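Wivgate Technical Newsletter, May

Hand demonstrations: the household set passes its first count

The household part of the hand-demonstration set now stands at 2,111 accepted episodes. The planning figure for spring was 2,000, so the recording side is ahead and the labeling side is behind, as it usually is at this point in the year. This item covers the tray-and-bottles task, which has caused most of the queries from the training group, and the changes to the recording sheet that follow from it.

The task is simple to state. Spray bottles are moved between a shelf and an open plastic tray on the floor, in either direction, with both hands free to be used. The demonstrator works at normal speed with bare hands. There is no controller, no glove and no marker on the fingers. Hand pose is estimated afterward from the head-view video and mapped to the two-arm Vudham platform, where the same task is also being collected by remote control. The two sources are kept in separate folders and joined only at training time.

Spray bottles were chosen over boxes and cups for three reasons that matter to the mapping. The neck is much narrower than the body, so there are at least two sensible places to hold one, and demonstrators switch between them without noticing. The trigger head points somewhere, and a bottle put down with the trigger against its neighbor behaves differently from one put down with the trigger facing out. The bodies are translucent, and depth estimates on translucent plastic are poor. Anything trained only on opaque objects tends to close the gripper short of the surface or well inside it.

Crowding is the other difficulty. The first bottle can go anywhere in the tray. Each one after that has fewer places to go, and the hand that carries it has less room to open when it lets go. We see demonstrators use the idle hand to steady the tray rim at this stage. That contact has to be labeled as a support contact. It was being labeled as a grasp until last month, and the policy learned to pick up the tray.

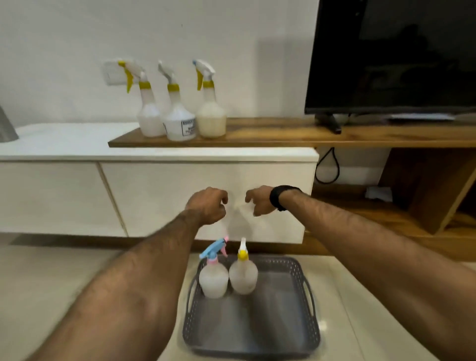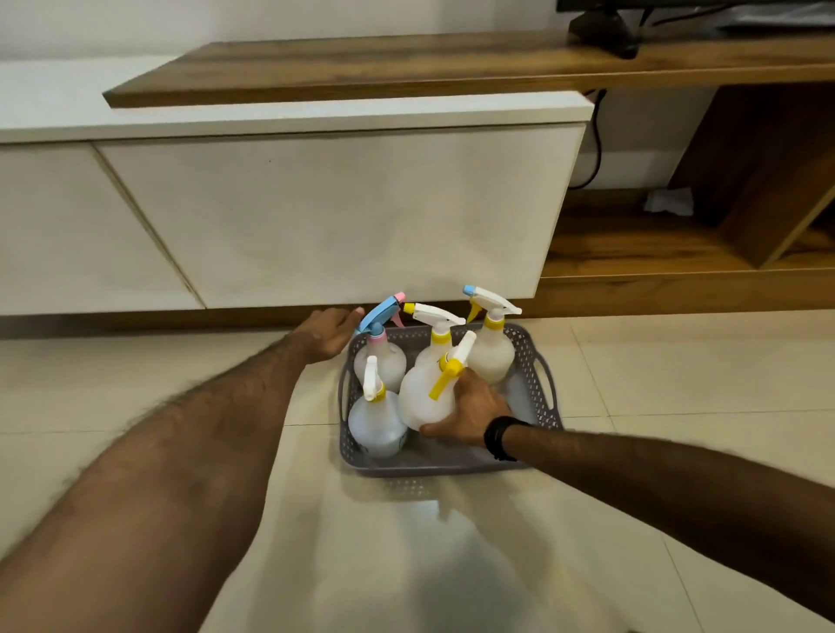 Danica Halás

On support contacts. A hand that touches the tray without moving it is now marked "support" from the first contact to the last, even if the fingers shift along the rim in between. Short breaks of contact inside that span are ignored. A hand that is over the work and touching nothing is marked "free", including when the fingers are curled. Several labelers were marking curled fingers as the start of a grasp. The shape of the hand is not enough. The grasp label starts when there is contact with a bottle and the bottle then leaves its resting place with the hand.

On bottle identity. Labelers should name each bottle by the color of its trigger and collar at the start of the episode and keep that name throughout. Fill level is a bad identifier, and so is position. Where more than one bottle has a yellow trigger, add the nozzle color, and if that does not separate them, use the liquid or a paper label if there is one. The earlier instruction to number the bottles from left to right is withdrawn. It produced identity swaps in the middle of episodes whenever one bottle passed in front of another, and the swaps were hard to find later.

On direction. Loading and unloading are different tasks for training purposes, and the sheet now has a field for it. Do not create unloading episodes by reversing loading video. This was tried on a small batch. The approach phase of a real unloading episode is slower near the tray and faster near the shelf, and reversed video has it the wrong way around. The release also becomes a grasp with no closing motion before it. Reversed episodes have been removed from the set and are not in the count given above.

On the wrist. Watches and bands may stay on. The pose estimator had trouble with dark straps in an early version, placing the wrist joint too far up the forearm, and demonstrators were asked to take them off. The present version was retrained at Vlček with straps included and the error is gone. Wrist wear is recorded on the sheet as yes or no, with the side, and no further detail is needed.

Comparison with remote control

The training group asked for a plain statement of how the hand episodes compare with the remote-control episodes on the same task. The short version is that the hand episodes are far quicker to record and contain better use of the second hand. Remote operators tend to park one arm and work with the other. When they do use both, they do so in turns. Demonstrators working with their own hands start one arm moving before the other has finished, and this overlap is what we want the policy to learn.

Against that, the hand episodes contain motions that the arms cannot make. A person can slide two fingers down between packed bottles and pull one up by the body. The Vudham gripper is too wide for this and has to take the neck. Episodes of this kind are accepted for the vision side of the model, but the action side is masked for the length of the grasp. The mask is set by hand at present. Belex has offered a checker that compares the opening of the hand with the opening of the gripper and proposes the mask itself, and we will run it on 500 episodes before deciding. Results will go to the training group first.

Floor-level work also has a cost. With the tray on the floor, the demonstrator looks down and the forearms cover part of the work from both sides. The shelf may be only partly in view while the hands are in the tray. Please do not correct for this by holding the head still in an unnatural position. The model has to cope with a view that moves, and stiff head motion shows up clearly in the data as a separate group. If the tray itself leaves the view for more than 2 seconds, end the episode and start another.

Tiled floors are accepted, glossy ones included. Reflections of the objects were expected to produce false detections, and they do produce some, mostly in front of the tray. They are left in the data on purpose. Labelers should not draw boxes on reflections.

Changes to the recording sheet

The new sheet replaces the old one from the next batch. Sheets already filled in do not need to be redone. The changes are as follows.

Direction: loading or unloading. Required.
Start state: number of bottles in the tray and on the shelf. Required. Mixed starts are wanted, so please do not reset to an empty tray every time.
Tray type: one word for the material, one for the color. Handles yes or no.
Background: leave the room as it is. Televisions, cables and small items on nearby shelves stay where they are. Remove only papers with names or addresses on them.
Wrist wear: yes or no, left or right.
Drops: mark the episode if a bottle falls over, whether or not it is picked up again. These are kept. Recovery after a fall is underrepresented in both sources.

Demonstrators who alternate hands should keep doing so and should not be coached toward one pattern. The current set leans toward right-hand grasps with left-hand support, and we would like more of the reverse, but only from people who work that way without being asked.

Open points

The rule for bottles that are moved inside the tray without being lifted is not settled. Two labelers call it a push and one calls it a short grasp, and both readings can be defended from the video. Until there is a decision, use "adjust" and leave the contact type blank. The same goes for a bottle turned on the spot so that its trigger faces another way.

Queries about the sheet should go to the data desk with the episode name in the subject line. Queries about the mask should wait for the Belex run.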